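Cunex – grasp event labeller for hand-held gripper recordings

By Su-bin Lim
Last updated: December
14 shares | 3 comments

Cunex reads recordings made with a hand-held gripper and marks the moments that matter for training: approach, contact, close, lift, release. It was written for the Trekis recordings and still assumes their folder layout in a few places. It does not train anything and it does not drive a robot.

**What is in the repository**

- `cunex/` – the labeller itself
- `tools/` – scripts for checking and merging label files
- `labels/` – the current labels for the Trekis set
- `configs/` – one settings file per gripper build

The video is kept on the Bellden store and has to be fetched separately. `tools/fetch.py` will do it if you have a login.

**Install**

Python 3.10 or newer. From the top folder:

 pip install -e .
 cunex check

`cunex check` looks for the video reader and prints the settings file it would use. If it prints nothing, the settings path is wrong.

**Running it**

 cunex label recordings/ --config configs/jang.yaml --out labels/

Each recording gets one label file in JSON Lines, one event per line, with a start time, an end time, an event name and a score. Times are in seconds from the first video frame. Early versions counted from the first gripper reading, so label files made before the switch need `tools/shift_times.py` run over them once.

**How the labels are made**

There are two passes. The first uses only the gripper opening width. It finds stretches where the width falls and then holds at something other than fully closed, and proposes a grasp there. The second pass looks at the video near each proposal and decides where contact begins. It works on a crop between the fingers, taken from the finger positions in the settings file, and it samples at 30 frames per second whatever the source rate.

Proposals closer together than `min_gap` are merged. The default suits rigid objects. For soft or hinged things we lower it, because people tend to regrip.

**The Trekis set**

There are 1,398 recordings, of which 673 have been checked by hand. The checked ones have `"reviewed": true` in the header line. The rest are straight output from the labeller and should be treated that way. Please don't report scores on the unreviewed part.

The held-out split is 100 recordings, all reviewed, listed in `splits/test.txt`. It was chosen by session, so a session never appears on both sides.

**Known problems**

Small bundled objects are the weakest group. Keys and tags on rings shift when a finger touches them, and one part can move well before the rest does. The second pass often takes that first movement as the start of the grasp. The reviewed labels use a stricter rule: contact starts when a finger touches any part of the bundle, and the grasp starts when the width stops falling.
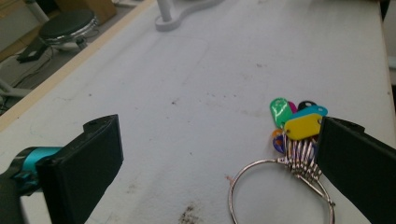

The `bundle` flag in the settings file turns on a longer wait before the grasp is accepted. It helps with early starts but makes the release labels a little late, so it is off by default.

Shiny metal is the other trouble. Highlights jump as the camera moves and the motion check reads them as object motion. `--mask-bright` drops the brightest pixels from the check – try it before changing any thresholds.

Jang settings files with a `finger_offset` of zero are almost always a mistake. The crop ends up on the finger block and every score comes out low.

**Reporting a wrong label**

Open an issue with the recording name, the event line and the time you think is right. Corrections go into `labels/fixes.jsonl` and are applied the next time the labels are built.

3 comments

**pellow_k**
Does `--mask-bright` work together with the bundle flag? I get an empty label file when both are on.

**Su-bin Lim**
It should. You probably have an old settings file where `bundle` was a number. Change it to true or false and run it again.

**rtm**
Would be good to have the shift script refuse to run twice on the same file. I did that to a whole folder this morning and had to restore it.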